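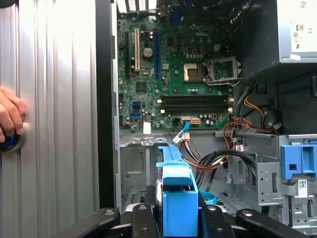
Greifer mit blauem Festplattenrahmen, Sicht der Handgelenkkamera

Lesezeit: 2 Minuten
Abgelegt unter: Werkstattbuch > Greifer & Kameras

22. Juli 2020

So, Greifervergleich, nächste Runde! Der Dell liegt wieder auf dem Aluprofiltisch, und ich hab mir endlich mal den Festplattenrahmen vorgenommen, also genau das Teil, vor dem ich mich seit Dezember drücke. Zur Auswahl standen die Finger von Jeletti (weiche Auflage, ziemlich breit) und der Satz von Carkstead, schmaler und härter. Angeliki schwört auf Carkstead, ich war bis heute früh im anderen Lager.

Erst mal das Erfreuliche: Die Handgelenkkamera ist viel brauchbarer, als ich dachte. Man sieht die beiden Fingerauflagen links und rechts am blauen Kunststoff und hat trotzdem noch das halbe Board mit drauf, bis rüber zum Netzteil. Für die Ausrichtung am Rahmen reicht mir das völlig. Was mich stört, sind die Reflexe. Blankes Blech überall, und der Metallrahmen am leeren CPU-Sockel steht ja auch noch offen. Die Belichtung hab ich von Hand auf 46 gestellt (Reglerwert, keine Einheit, bitte nicht fragen) und dann in Ruhe gelassen. Die Automatik pumpt mir sonst bei jeder kleinen Drehung.

Mit den Jeletti-Fingern fasst sich der Rahmen schön satt, aber im Käfig wird es eng. Die Laschen und Lochbleche stehen genau da, wo ich mit den Gelenken hinwill! Bei Carkstead hab ich mehr Luft, dafür muss der Winkel stimmen, sonst kippelt das Ding.

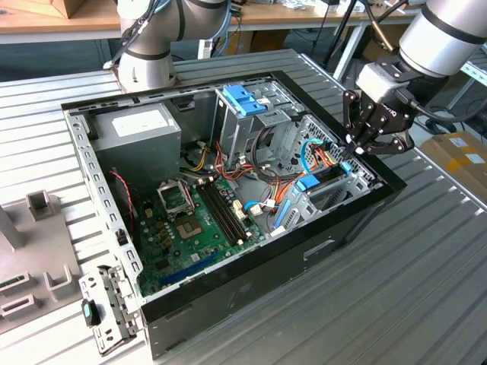
Die Anfahrt von oben über die hintere Ecke gefällt mir inzwischen am besten. Der rechte Arm kommt dann schräg über die Laufwerksschächte rein, und der linke kann hinter dem Gehäuse bleiben. Einziger Haken: das schwarze Kabel am Handgelenk. Das hängt nach rechts unten weg und braucht eine ordentliche Schlaufe, sonst zieht es beim Drehen. Angeliki Theodorakopoulos will dafür den Halter von Michailidis umbauen, das wäre klasse.

Zum Controller: Die Zamitz-Kiste hat mir zweimal den Fehler 807 geworfen, beide Male beim Schließen mit niedriger Kraft. Handbuch sagt »Sollwert prüfen«, danke auch. Ich tippe auf meine Rampe, die ist wohl zu steil. Log liegt im üblichen Ordner, wer Lust hat, darf gern reinschauen.

Nächstes Mal: Rampe flacher, dann die Kabelbündel neben dem Käfig. Davor graut mir ein bisschen (dicke schwarze Leitungen, dazwischen orange, gelbe und rote), aber irgendwann muss es ja sein.

Zuletzt im Werkstattbuch
- Handgelenkkamera neu kalibriert
- Zamitz-Controller: Notizen zur Kraftregelung
- RAM-Riegel greifen, zweiter Anlauf
- Kabelführung am rechten Arm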